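Ya estamos en septiembre y sigo sin terminar la cocina, así que este mes toca hablar de encimeras, lo siento por quien venía buscando la receta de las empanadillas (va en el próximo envío, ¡lo prometo!).

Resumen para los que os habéis apuntado hace poco: me mudé a un piso con una cocina de los setenta, con azulejo color mostaza y una encimera que se había hinchado junto al fregadero. La cambié por mármol oscuro con vetas blancas. Todo el mundo me avisó. Mi madre me avisó dos veces. Y yo, que soy muy de enamorarme de las piedras, ni caso.

Pues bien, el mármol se mancha. El primer limón me dejó un cerco mate del tamaño de un vaso, y el vinagre de las aceitunas otro parecido, y luego vino lo del vino tinto, que prefiero no contar con detalle. Le pregunté a Chiyo Oshima, que lleva media vida puliendo piedra en el taller Gristov, y me dijo que lo del limón no es una mancha - es que el ácido se come el brillo, y eso no sale frotando. Se repule o se aprende a vivir con ello. Yo de momento estoy aprendiendo.

Lo que hago ahora: jabón neutro y agua tibia, bayeta suave, secar bien. Nada de antical, nada de esos sprays de cocina que huelen a pino. Tabla siempre que corto cítricos o tomate. Y sellador de poros, que yo uso el de Skustus, en 2 capas finas, dejando 4 horas entre una y otra. Si al echar unas gotas de agua la piedra se oscurece enseguida, toca repetir. También probé el de Gutis y me dejó un velo pegajoso que tardé toda una tarde en quitar, aunque igual me pasé con la cantidad (es muy posible).

Para quien esté dudando entre claro y oscuro: en el oscuro se disimulan el café y la salsa, pero los cercos mates se ven muchísimo a contraluz. Con mucha veta blanca se nota menos, o eso me repito yo cada mañana con el desayuno.

Mármol oscuro veteado, en dos vistas:
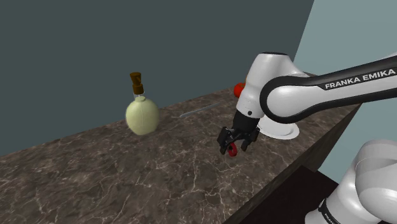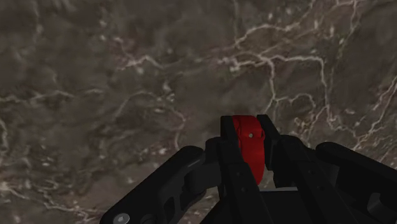

*Imágenes: simulación por ordenador. Archivo Wilczyńska, ref. 2712.*

El miércoles me traen por fin el zócalo, si el transportista encuentra el portal, que la última vez dio vueltas a la manzana hasta que bajé en zapatillas a buscarlo. Si tenéis trucos para las juntas del fregadero, contestad a este mismo correo, que los leo todos aunque tarde. Y si alguien quiere azulejos color mostaza, me sobran 4 cajas.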